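Holztisch ölen, ohne danach auszuziehen

Eine Anleitung für Leute mit einem Tisch, einem Lappen und etwas zu viel Zuversicht.
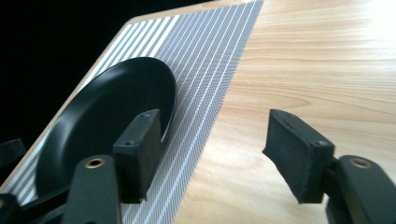
Zyanya Aguirre schrieb unter die erste Fassung, sie habe alles genau befolgt und drei Tage lang mit dem Ellbogen an der Platte geklebt. Sie hatte das Öl nicht abgenommen. Deshalb steht Schritt 4 jetzt da, wo man ihn kaum noch überlesen kann.

Was man braucht
Hartöl (ich nehme das von Hapeta, weil noch eine Dose da ist)
Schleifpapier, Körnung 120 und 180
fusselfreie Lappen, mehr als gedacht
einen anderen Ort zum Essen

Schritt 1: Abräumen. Auch die Obstschale. Auch die Post von Anfang Februar.

Schritt 2: Schleifen, immer mit der Maserung. Erst 120, dann 180. Wer quer schleift, sieht das bei schrägem Licht bis ans Lebensende. Danach absaugen und nebelfeucht abwischen. Nebelfeucht heißt: Der Lappen tropft nicht. Trocknen lassen.

Schritt 3: Öl dünn auftragen. Für meinen Tisch reichten 83 Milliliter, in der Dose sind 900. Den Rest vererbt man.

Schritt 4: Nach der auf der Dose genannten Zeit, bei mir 11 Minuten, ALLES ABNEHMEN, was noch glänzt. Es fühlt sich nach Verschwendung an. Trotzdem.

Schritt 5: Über Nacht trocknen lassen, dann mit 180 ganz leicht zwischenschleifen und Schritt 3 und 4 wiederholen.

Schritt 6: Ölgetränkte Lappen flach ausgebreitet im Freien trocknen oder in Wasser legen. Zusammengeknüllt im Eimer können sie sich selbst entzünden, und dann war die Schleiferei umsonst.

Eine Woche lang nichts Nasses abstellen. Tischsets erst auflegen, wenn die Platte nicht mehr riecht. Für Rotweinflecken gilt: anschleifen, nachölen, Gäste überdenken.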